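Open day at the Molau workshop

2026-06-19

I took the day off and drove out to Molau to see the robotics open day at Desden. They run one a year, normally in March, but this one had been moved because of building work on the loading dock. Entry was free and you had to book a slot. Mine was at 11, and the parking lot was already full, so I left the car by the feed store and walked back.

The first room was mostly posters and a video on a loop. I skipped it and went through to the demo floor, where there were four stations. Two were industrial and the line for them was long. The one I had come for was called Tautahi, their kitchen handling project, and I got a spot at the rope right away.

Tautahi is an arm with a two-finger gripper that works on a table set up with ordinary kitchen things. The person running it said they have 405 objects in storage and change what's on the table every morning. She also said mugs and glasses are what they spend most of their time on. Clear ones are hard for the cameras, and if the grip is set too firm they crack. They went through 16 glasses in the first month.

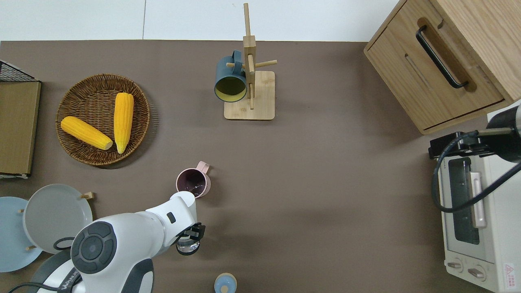
The Tautahi arm with a small clear glass cup in its gripper, next to the pink mug.

I stayed for half an hour. It is slow. Between moves the arm would stop for a few seconds, and a couple of people near me left during one of the stops. I didn't mind it. I load a dishwasher every night and had never thought about how many different ways there are to pick up a cup - by the rim, by the handle, around the body. They had a chart on the wall showing how often each one worked in testing, and the handle did worse than I would have guessed.

I asked if it could open the toaster oven. She said they have a version that can do the door, but it wasn't running that day. The mug tree was new that week and they were still having trouble with it, mainly with getting a mug back onto a peg.

The software is called Plutora and they plan to let schools use it, starting with 500 licenses in the fall. I signed up for the mailing list. A sheet by the door said they were expecting 300 visitors over the day, and from the noise in the hallway I'd believe it.

Lunch was a food truck with one window open. If you go next year, book an early slot and bring a sandwich. The feed store doesn't mind if you park there, but ask first.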